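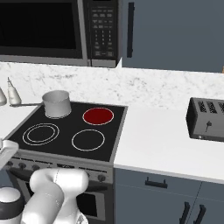 10/31/21

Electric bill for the period came in at 386 kWh, up from 356 in April. The fridge and the water heater are unchanged, so I went through the remaining loads with the Jillix meter. Cooking is the obvious candidate. A glass cooktop with one back burner glowing red draws a lot while the element is on, but the element cycles, and a single reading says very little about the average. I logged energy per meal instead.

Simmering a pot of beans with the lid off used almost 2 kWh. Lid on, lower setting, same pot: well under half of that. The Besard kettle beats the burner for boiling water in every run I did.

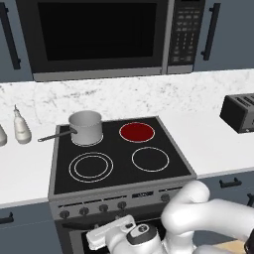

The meter itself has a quirk. It drops the first sample after a reset, so short loads read low. Firmware 134 was supposed to fix this and did not. My workaround is to reset, wait one full interval, then start the load. The Peixoto forum thread has a script that patches the log afterward, but it assumes a fixed interval and mine drifts.

Next up is the dryer, which needs a clamp on each leg. The clamps are on order from Floda.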